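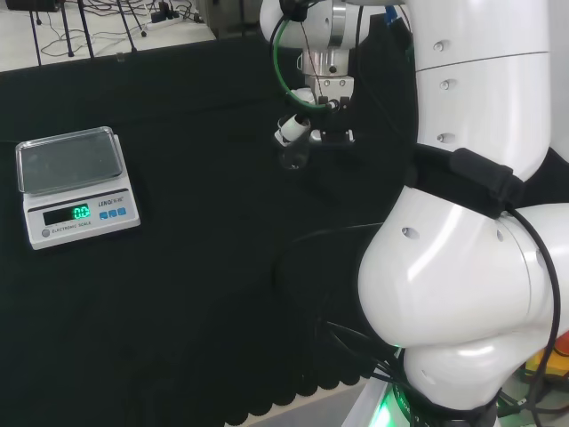 Scale drifting and label totals wrong – packing bench 2
Opened: November 2021
Product: Grimutix label software, Trutholm bench scale driver
Status: Closed

Hello support! I run the packing side of a small tea and spice shop (Pekow, we're online only, so everything goes out by post) and I've got a problem with weights that's driving me up the wall. We pack in 50 g and 500 g pouches. The big ones are fine. The little ones come through to the label screen anywhere from a gram to three grams light, so Grimutix flags the order and won't print until I override it. I must have pressed that override button 400 times this month.

What I've tried so far: turned everything off and on, swapped the USB lead, reinstalled the driver, moved the label printer to another socket. No change with any of it.

Update, same day
Thanks for the quick reply. You asked whether the figure on the scale itself is wrong or only the one on the computer. Good question, and I felt a bit daft for not looking! I put a 50 g check weight on and the scale said 50.0. The computer said 48. Took it off, the scale went back to 0.0 and the computer sat there at -2 for a while before it caught up. So the scale seems happy enough and it's something further along.

Next morning
Did the log file as you asked, attached. I also noticed that the first pouch of the day was spot on and it only went wrong from the second one. I don't know if that helps. I tried waiting ten seconds between pouches and it made no odds.

You also asked about the tare setting. In Grimutix it's set to "pouch, small" and I haven't touched it since we set the bench up in March. We did change pouch supplier over the summer though – we used to get the foil-lined ones from Rantala and now we have their plain paper ones, which are a good bit lighter. I'd updated the pouch on the stock page. I hadn't realised the tare was kept somewhere else.

Later
Right, found the tare table under Settings, Packing, Containers (it's hidden under a little arrow, which I'd have sworn wasn't there before). The small pouch was still down at the old foil weight. Changed it to the new one, saved, and ran a tray of pouches through. Better, but every so often one was still light, and the check weight still reads 48 when I go straight to it after a pouch.

Day three
Your colleague's idea about the double tare was it, I think. The driver has its own box called "Remember last container" and it was ticked. So the driver was taking something off and then Grimutix was taking its own amount off as well. It also explains the first pouch of the day being fine, as there was nothing for it to remember yet. And the 500 g pouches were going wrong too, I just never saw it, as the allowance on those is much wider and nothing got flagged.

Unticked the box, restarted the driver, and the check weight came up as 50 on both. Then I did a whole morning's orders, mostly chai and smoked paprika, without a single override. Lovely!

Before you close this
Could I ask for two things? One, could the tare table be linked to the stock page, or at least give a warning when the pouch changes? Two, the help page for the driver still shows the old settings window and doesn't mention "Remember last container" at all. I'd have found it much sooner with a line about it in there.

I've also written the new pouch weights on a bit of card and stuck it by the bench.

Happy for you to close it. If it starts again after the Christmas rush I'll reply on this same ticket so you've got the log to hand.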